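Home | Projects | Reports | Funding | Contact

Filed under: Grant updates, Local history

Neltby Parish Sound Archive: second progress report to the Vukier Fund

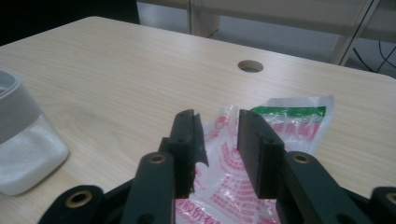

When we last wrote, the project had 200 cassettes, one working tape deck and a timetable that Naveen Rawat now calls "the brochure". We still have the cassettes. The timetable has been revised, and the new one is attached to our claim form.

Work done to date

The tapes come from the oral history evenings held in the old reading room at Neltby, when anyone over sixty was given a cup of tea and asked about the railway. Each side has to be played at normal speed, which limits how clever we can be about efficiency. By the end of August we had transferred 331 sides, and the remaining ones are mostly those we had put off: the mouldy, the unlabelled and one marked "Do not play, Margaret's copy". We have written to the family about that last one.

Cataloguing is slower. Dao-han's original estimate of an hour per tape assumed that speakers would give their names and stay on the subject. Many did neither. The railway gets a fair hearing, but a good deal of the collection concerns a dispute over a drain on Wirnberg Lane, on which every speaker was in the right. We have given the drain its own subject heading.

Equipment

The second tape deck, bought from your grant, arrived with a perished belt. The seller replaced it after a correspondence that we would be happy to deposit in the archive. Both decks are now in use and we aim to transfer tapes on most weekday mornings, finishing before the choir arrives at half past two.

Public use

The listening afternoons drew 16 people, more than the chairs allowed for. Several recognised a voice and one recognised her own, and asked for it to be taken out. We have done so. A short guide to permissions, written by Dae-han Sung, will go to all surviving speakers or their relatives this autumn.

Mrs Võ at the primary school has asked for clips about school dinners. We have nearly an hour of these, none of it complimentary.

Money

Spending is within budget, apart from postage. Storage boxes cost less than we had allowed, and with your agreement we would like to move the difference across to cover the permissions letters. The alternative is delivering them by hand, and Naveen has seen the hill.

Next steps

We expect to finish transfers before Christmas and the catalogue by Easter. Your form asks us to rate our confidence in these dates. We have ticked "fairly".

Print this page | E-mail this page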